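The White Board Trick
Home & Hands, October issue

Small stuff gets lost on wood. Fluff, pins, thin rods, the little end bit that makes the whole thing work. Pale table, brown table, doesn't matter — the grain eats it. Put a big white board down flat first and you get your evening back.

We spent a week on this for the craft pages. A plain white surface, a light wooden table, bits and pieces to pick up, turn over, pass across.

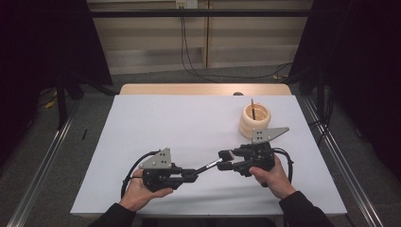
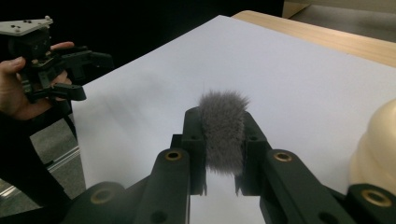 A reader in Dagdag had written to us to say white was a mistake, that gray was kinder on the eyes after an hour and that her mother always worked on an old gray blanket. Fair. A blanket grabs things though. Try getting fuzz off a blanket. We stuck with white and turned the lamp down a notch, and she wrote back that she'd give it a month.

So, size. Go bigger than you think. A sheet the size of a place mat is no good, your elbows are off it in a minute and so is whatever you just put down. You want both forearms over the board. Ours came from Inar, the frame shop on Clukura Street, out of the offcuts bin, 129 in the local money with one corner dinged. Nobody looks at the corner.

Paper works too. Tape it or it walks.

Fuzzy things next. Anything furry sheds, and on white you see every hair, which is the point. Hold the piece low, near the base, so the top stays fluffy. Pinch it in the middle and it goes flat and stays flat for days. If you're cutting strips, cut from the back with a blade and leave the scissors in the drawer. Shake it out over the bin before it comes anywhere near glue. We did not do this the first time. Glue had to go.

Rods and sticks. They roll. Hold one end steady, work on the other, and keep your two hands close togther so the thing can't bend. Passing it from left to right sounds like nothing, but that's where we dropped most of ours. Let the second hand get a proper grip, then let go with the first. Slow. Slower then that.

Light from one side is best. You get a soft shadow under your hands and can tell how high off the board you are. Overhead light flattens it all.

The Dosis craft market had some 2,000 people through the doors last fall, and of the 771 who filled in our card, most work at the kitchen table. No studio. So the board has to go away again before dinner. Slide it behind the fridge, behind a door, under the couch. Wipe it first, damp cloth, then dry. Ours has been going for 7 months and has one blue stain, from a pen with the cap off.

Next issue: glue, and what to do when it's on the cat.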